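From: Seren Eynon
To: skoltstead-orchards
Date: 2025-06-03
Subject: Re: [orchards] Labelling the old trees, and the mystery pear

Konrad B. wrote:

> Before we go any further with the map, can we settle how the trees are
> being named? I have three lists on my desk and they disagree about the
> whole of the lower row. Ryszard's list calls the fourth tree from the
> gate a Sowa, the 1990s survey calls it "pear, late, cooking" and the
> one from the Dirwood people leaves it blank. I don't mind which we use
> but I would like to stop rubbing things out.
>
> Also, does anyone still have the fruit notes from last autumn? I was
> sent the first page and nothing after it.
>
> Konrad B.

Hello Konrad, hello all,

Yes to all of this, and I'm so glad you asked, as I've spent most of the past week up to my elbows in the same three lists and I've been dying to talk to someone about them!

First the notes. I have the rest of them. They were in the back of the pruning book, folded in with a seed catalogue, and I've typed them up as far as I can read the handwriting. There are 34 trees with something written against them, which is a lot more than I expected, and a few have lovely little remarks such as "better in a pie than it looks" and "wasps know best". I'll send the typed version to the list tonight and put the paper ones through your door.

Now the pear. I went down on Saturday's-best-boots terms (never again, the bottom ditch is over the path) and had a proper look at it. I'm fairly sure Ryszard is right and it is the one his family always called Sowa. The bark is the giveaway for me. It breaks up into small square plates, much smaller than on the two perries next to it, and the young shoots have that dusty look at the tips. The leaves are rounder than I'd expect too. I compared them with the tree behind the chapel, which everybody agrees is a Sowa, and I couldn't tell one leaf from the other once I'd mixed them up on the wall. I did mix them up by accident, so please take that as a fair test.

What I can't explain is the "late, cooking" in the survey. The chapel tree drops its fruit early and you can eat it straight off the grass. Is it possible that whoever did the survey was looking at the fifth tree and wrote it on the wrong line? The fifth is certainly late. Erick picked from it in November the year before last and the pears were still like doorknobs. They came good in the shed after Christmas and he made that wonderful brown chutney with them.

So my suggestion for the map is that we give every tree a plain number that never changes, starting from the gate and going along each row, and keep the names in a separate column where we can argue about them for as long as we like. If a tree dies the number dies with it, and a new tree gets a new one. Konrad M. tells me they did it the other way at Dirwood, reusing the numbers, and now have two different apples both recorded as tree 14, one of which came down in a gale.

I'd also like a second column for what people call the tree locally, even where it's plainly "wrong". Half the pleasure of these lists is in there. We have a Donkey's Ear, a Mrs Next Door and a thing written as Seretti which may be an apple or may be the man who planted it. I asked Ryszard and he says both!

On the tags themselves, I have strong feelings. Please can we not use the plastic loops again. They go brittle in two winters and three of the ones in the top row had started to bite into the bark. I'd much prefer soft aluminium strips, the sort you write on with a biro and press hard so that the letters are dented in. They hang from a loose coil of wire on a side branch, well away from the trunk, and the coil opens as the branch thickens. My aunt has some in her garden that must be older than I am and you can read every one. A box would come to 69 pounds from the place Erick uses, and that would do both fields with plenty left for mistakes.

Grafting next. I know February feels a very long way off, but if we want young trees of the pear, that's when the wood has to be cut, while it is still fast asleep. It keeps perfectly well in a bag of damp sawdust at the bottom of a fridge until the rootstocks start moving. The old tree has put out hardly any new growth this year, so I'd love it if someone steady on a ladder could take out a bit of the crowded stuff in the middle this summer. It ought to push some decent shoots in reply. I am not steady on a ladder, as several of you saw.

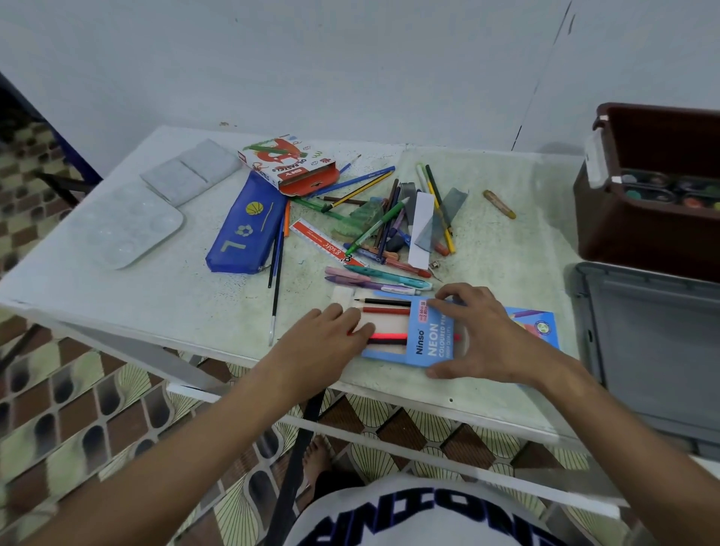 Which rootstock should we use for the pear?

Pear seedling, if the young trees are going in the lower field, as they'll make big, long-lived trees that can cope with the grass and the sheep. Quince would keep them smaller and get us fruit sooner, but it sulks in poor soil, and some of the old pears refuse to join to it at all. For anyone wanting one in a back garden I'd try a couple on quince and keep our fingers crossed.

Konrad B., you asked on the phone about the grid reference for the chapel tree. My copy of the map has it in square 831 but my copy also has a tea ring over that corner, so do check it against yours before you ink anything in.

A few bits left over:

The mistletoe in the top row is only on the apples this time. I'd leave it on the two healthy ones and thin it on the old leaning tree, which is carrying more mistletoe than leaf.

There are redstarts in the hollow apple by the stile. Could everyone go round by the hedge until they've flown? The male sits on the post and tells you off.

If anybody's parents or neighbours remember the lower row being planted, I would love to come and listen, and I'll bring cake. Ryszard thinks his uncle had a hand in it but the dates don't fit with the wall.

I can be down at the orchard most evenings after tea if anyone wants to walk the rows with a list and a pencil. It took me two evenings to do the top field on my own and it would be far quicker, and more fun, with one person reading and the other looking.

All the best,
Seren

--
skoltstead-orchards mailing list
To leave the list, send a blank message with "leave" as the subject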